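Wollard Introduces Sevow, a Line of Refillable Notebooks and Planners

For release in July

Wollard, the stationery maker, today announced Sevow, a new line of refillable notebooks, weekly planners and desk pads. The line goes on sale this month through independent stationery shops and the company's own online store. It is the first Wollard range in which the cover is sold separately from the paper, so that customers may keep one cover and replace the pages as they are filled.

Each Sevow cover holds up to two page blocks, secured by an elastic cord at the spine. Page blocks contain 200 pages and are offered in plain, ruled, dot grid and undated weekly layouts. The paper was selected after a trial in which 48 customers wrote in sample blocks for 10 weeks and returned them with comments. Most asked for a slightly heavier sheet and a wider inner margin, and both changes were made before production began. 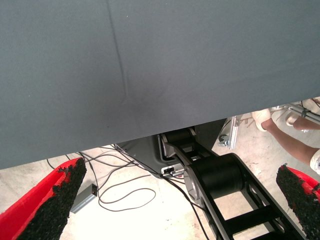
Covers are available in pocket, standard and large sizes, with a choice of cloth or smooth board. Wollard reviewed a wide range of shades before settling on the opening palette of moss, brick, cream and slate. The last of these is a cool gray with a matte finish, and will be offered in all three sizes. Further colors will be considered after the first season of sales.

The binding cord and the pen loop were developed with Filip, a design studio that has worked with Wollard on two earlier collections. Filip also drew the numbering used on the planner pages, which is printed in a light ink that leaves the full width of each line free for writing. 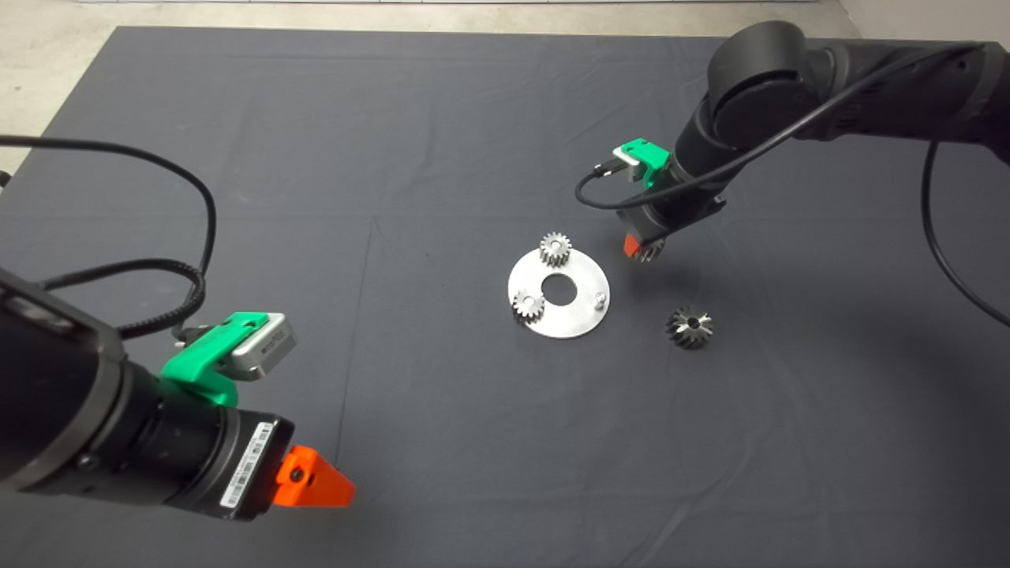
Page blocks will be sold singly and in packs of three. Customers who register a cover online will receive a reminder when a planner block is due to run out, and may cancel the reminder at any time. Covers from the company's earlier Futumo series will accept the new standard-size blocks without alteration. Wollard received 3,201 requests for Futumo refills in the past year, and the new blocks are intended to meet that demand.

Shops that wish to carry the line may request a sample set and order form from the Wollard trade desk. Display stands are supplied with opening orders. Orders placed before noon will be sent out the same working day.

About Wollard

Wollard designs and produces notebooks, planners, writing paper and desk accessories for home, school and office use.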